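I've gone off big simulated test scores, and I say that as someone who spent most of August producing one. We ran our grasping policy through 2000 rendered kitchens in Lumero, each with its own worktop and wall colour, and out came a lovely smooth success rate. Everyone at Dimesgate was thrilled. So was I, for an evening!

Then I sat down and watched 109 of the failures one after another — tea going cold, notebook filling up — and learnt more than the score had told me all month. Far too many came down to the last few centimetres, where the wrist view is mostly object and gripper and there's precious little else to steer by.
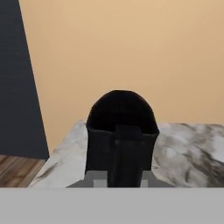 Dumitrescu thinks I'm being unfair, and that without the 2000 runs I'd never have known which failures were worth watching. Fair enough, and I'm not asking anyone to bin the simulator. I'd just like papers to print the failures next to the average, sorted by what the camera had to go on at the time.

My own plan is to cut the next batch to 900 kitchens and spend the saved hours on dark, plain objects seen close up. The headline figure will probably drop. I can live with that — I'd sooner have a worse number I can explain to the people fitting the arms.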